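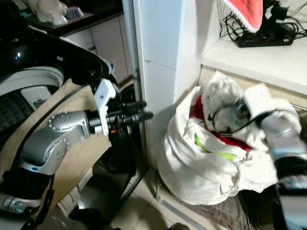 So, the cask mild. I promised the list a report after the first run at Skellville and then went silent on you all, sorry, it's been a month of moving heavy things into a cellar with a low ceiling. The bar end is nearly done too (new hand pulls, new drip trays, a shelf for the glasses), and the only thing left to argue over is the wall behind the taps. I'd like white tile, the same idea as on that pillar in the photo at the top, and my brother wants bare brick like every other taproom in the state. If you have feelings about this, write to me off list! Anyway, beer.

The recipe is the one I posted in February with two changes. I swapped the plain pale malt for the Mogensen mild malt, and I dropped the late hops completely, since you couldn't taste them and they cost money. It came out at 3.4 percent, dark brown with a bit of red when you hold it up to the window, and it tastes like toast crusts and raisins. My mother says weak coffee, and she meant it kindly, I think.

We filled 50 casks between the first brew and now, and I've lost three of them. One was a bad keystone and that's on me. The other two just went sour in the back corner where the cooling never quite gets to, so nothing goes back there anymore except the cleaning stuff and my bike.

People at Skellville drank 2,216 pints of it. I had guessed maybe half that, and I ran out of clean pint glasses twice on opening weekend and had to pour into the tall lager ones, which looks silly but nobody sent one back.

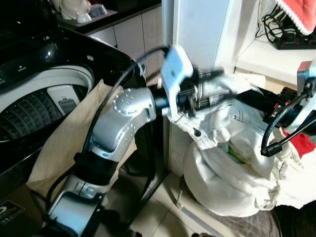

Dagný Blöndal

Now to the Illside message, which I've been meaning to answer properly. I'm leaving it all in so you don't have to dig around for it.

On June 4, 2022, the Illside cellar desk wrote:

> Hi all,
>
> We've had the mild on at Illside for two weeks and it sells
> fine, but the second cask never dropped bright. It was still
> hazy after three days on the stillage, same finings, same
> spot as the first one. Flavor was good. Two regulars sent it
> back on looks alone.
>
> Did anyone else get this? Zekby took casks off the same
> truck, so we'd love to hear from them. Also, are there any
> bottles left? We have a customer asking for a case and we'd
> rather not tell her no again.
>
> Thanks,
> The cellar desk

OK, haze first. Zekby did get it, one cask out of their four, and when we compared notes both hazy ones were filled at the very end of the same batch. I think we were pulling yeast off the bottom of the tank by then and there was just too much of it for the finings to grab. I've moved the outlet up and I now quit filling earlier than my stingy side would like. The last few gallons go down the drain, and yes, it hurts every time.

If you still have one from that batch, roll it hard across the floor, stillage it again and leave it alone for two full days. Zekby did that with theirs and it cleared -- not sparkling, but good enough that they sold the lot. Anything that won't clear, send it back and I'll swap it, no fuss.

Bottles: we did 1,152 of them, all from the second batch, and there are a few cases left under the stairs. I'll put one aside for your customer. They're bottle conditioned, so please tell her to stand them up overnight and pour slow, and to leave the last half inch behind unless she likes that sort of thing (I do).

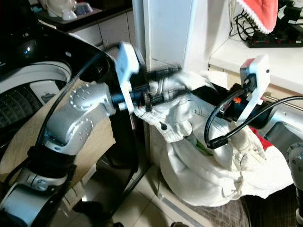 How long will a cask of the mild keep once it's tapped?

Three days at cellar temperature is what I'd plan on. After that it goes flat and a bit like wet cardboard, so if your place is quiet during the week, ask me for the small casks.

Next brew is going to be the same recipe with a little more brown malt, and I might try a different yeast on half of it. If you want casks from that one, reply with how many and which size. Empties can come back on the same truck as before, and please, please put the bungs in. Last time one rolled around on the drive and I was mopping the van until dark.

Dagný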